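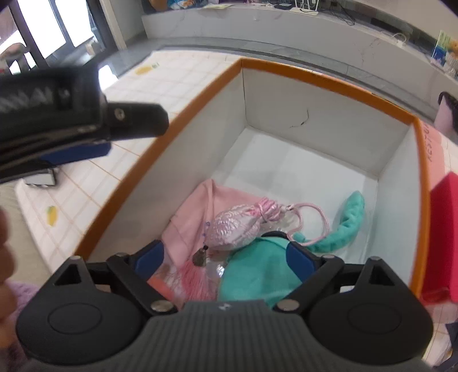 > What's the best way to fold furoshiki around a bottle so it doesn't slip?

Lay the bottle down at one corner and roll it up snug, then bring the two ends up and knot them at the neck. Use a cotton with some grip. My Lasero satin slides all over the place, gorgeous colour though!

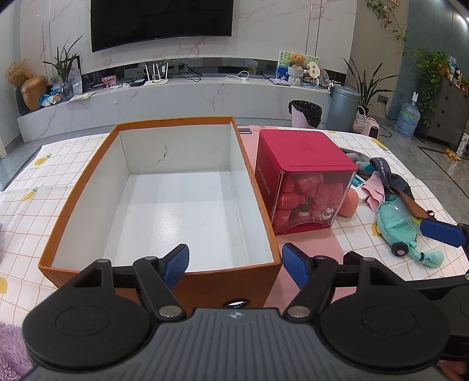 Swaps and Meetups

The Olley cloth swap is back in March and I'm so pleased (last year I came home with a 1945 tablecloth, a bit faded along one side, and it's now my favourite wrap for big parcels). Bring up to 4 pieces each, washed and ironed please. The Henriques room has tables for 80, doors at 10 am.

> Is 100 cm too big for a lunch box?

Way too big for mine, you end up with a knot like a cabbage. I'd keep that size for a grocery bag, and it's brilliant for that. If anyone has a Clirnel offcut in grey, I'd love to trade for it.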